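Kitchen Corner: A Microwave at Last

Readers of the September issue will recall that the Toswood tenants' lounge had been without a microwave for 3 months, a period in which Wilma Cowie ate 73 cold lunches and mentioned each of them. The wait is over. The new one is white, takes 700 watts to your soup, and has its buttons labeled in Chinese.
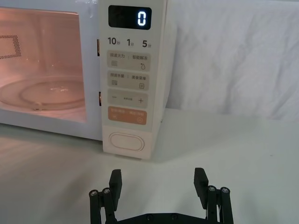
The three numbers under the display are minutes: ten, one and five, in that order.

Why ten comes first is a matter for the manufacturer. Siyabonga Fourie has been through the beige buttons with a dictionary and reports that the top one splits between power level on the left and smart defrost on the right. Under it are sterilizing and a food menu. He is typing up a cheat sheet, which will go on the wall at Toswood and, by popular demand, at Indham, where they don't have this microwave but like to be included.

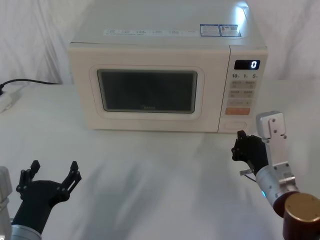
The new arrival on its white cloth. The orange button is the bright one.

Please cover anything with tomato in it. Fish is allowed until 20 people complain, and Wilma has already started the list.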